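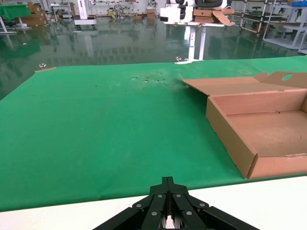

Packing is geometry you can feel with your hands, and that's why I love starting the Clindomham unit with it! Before we touch a single formula we look at a plain shallow tray with a fold-back lid, because everything you need is already in it. The open box on the green cloth is a good one to think with: corrugated walls, a low front, the lid folded right back and a round hole through the flap. Sketch it from memory tonight, then sketch it again as a flat sheet — fold lines dashed, cut lines solid.

Week 2: from sheet to tray

Bring your sketch, a ruler and the Szekeres reader. Levente Major will run the scoring demo at the front bench, and it's a beauty, so come early. Our practice blank has an area of 3,785 square centimetres before cutting and 3,669 after. Work out what share is lost as offcuts, then try to beat it (last September's group came very close).

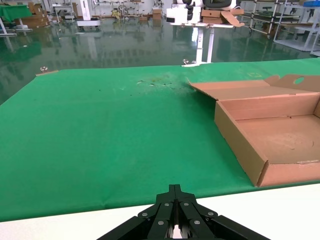

Fig. 2. Shallow tray with the lid laid back, hand hole in the raised flap.

For discussion: where would you put the hand hole, and what does moving it closer to a fold do to the strength of the board? Tímea Barta's notes on flute direction are on page 13.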